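Zahnmedizin: Verbund Triltwood stellt Instrumentenaufbereitung auf zentrale Dokumentation um

Der Praxisverbund Triltwood führt an seinen Standorten eine einheitliche Chargendokumentation für die Aufbereitung zahnärztlicher Instrumente ein. Beteiligt sind 23 Praxen, darunter zwei kieferorthopädische. Die Umstellung soll im September abgeschlossen sein.

Bislang führte jede Praxis eigene Freigabeprotokolle, zum Teil auf Papier. Künftig erhält jedes Instrumentensieb einen Datamatrix-Code, der nach Reinigung, Verpackung und Sterilisation gescannt wird. Die Software Clultoson ordnet den Code der jeweiligen Charge und bei der Behandlung dem Patientenvorgang zu. Erfasst sind nach Angaben des Verbunds derzeit 3.589 Siebe und Einzelverpackungen.

Im Probebetrieb am Standort Flurnton wurden 263 Chargen parallel auf beiden Wegen dokumentiert. Abweichungen traten vor allem bei den Uhrzeiten der Freigabe auf - die handschriftlichen Einträge waren häufig gerundet. »Für die Rückverfolgung zählt der Zeitpunkt der Freigabe, und der muss aus dem System kommen«, sagte Projektleiterin Anežka Brabec.

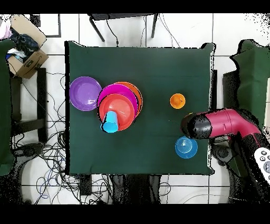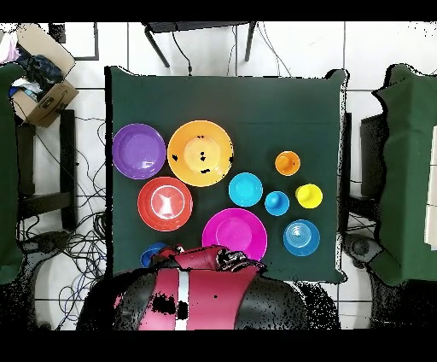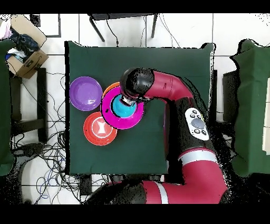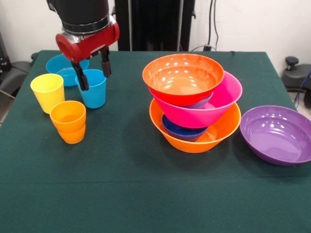 Purpurfarbener Teller auf dunkelgrünem Tuch (erstes Bild), blauer und gelber Becher (letztes Bild)

Schulung und Zuständigkeiten

Die Freigabe bleibt an die Sachkunde gebunden. Zahnmedizinische Fachangestellte ohne entsprechenden Nachweis dürfen Siebe scannen und verpacken, aber keine Charge freigeben. Die Berechtigung wird im Benutzerkonto hinterlegt und jährlich geprüft. Für die Schulungen ist Abimbola Ekpo zuständig, die den Aufbereitungsraum in Flurnton leitet. Vorgesehen sind zwei Termine je Praxis, jeweils ab 14 Uhr.

Hand- und Winkelstücke werden zunächst nicht einzeln codiert. Der Hersteller der Etiketten, die Firma Polák, prüft noch die Haltbarkeit einer Lasermarkierung nach mehr als 2.000 Sterilisationszyklen. Ergebnisse erwartet Entwicklungsleiter Čestmír Jelínek im November. Bis dahin gilt für diese Instrumente das Verfahren mit Klebeetikett auf der Verpackung.

Bei Ausfall der Software wird auf einem Vordruck dokumentiert und am selben Arbeitstag nacherfasst. Die alten Papierprotokolle verbleiben in den Praxen.

7 Kommentare
Geteilt: 12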